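The Water at Litton

2 min read

My aunt believed in the well at Prendness. She believed in it the way other people believe in buses: late, but coming. You dropped in a coin, said what you'd lost, and slept. By morning you would know where it was.

I had lost a ring, and I'd also paid 40 pounds to a man in Bromwood who said he could find it with a pendulum. He told me it was near fabric. Most things in a house are near fabric.

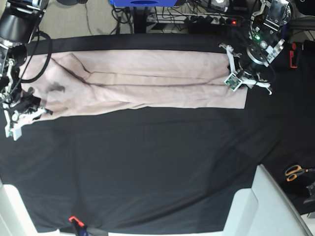 Pink cloth on black.

So on Thursday I went to the well. It had a railing now, and a sign claiming 500 years of answered prayers. I doubted the sum. The paint was still tacky.

I dropped in 2 pence and said "ring" in a flat voice, so that the well would know where I stood. Mushi, my aunt's dog, sat down on my foot. Something moved in the water, or the light did. 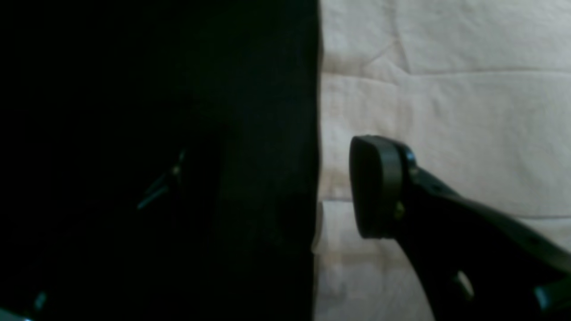 Morning

I dreamed of a staircase with 31 steps and woke up cross. There are no stairs in my flat.

My aunt rang before eight. She wanted to know if it had worked.

"No," I said.

"Have you looked in the dog's bed?"

I said that was her idea and had nothing to do with the well. She said she'd never have thought of it on her own. I put my shoes on and drove over to Litton.

12 comments · 48 shares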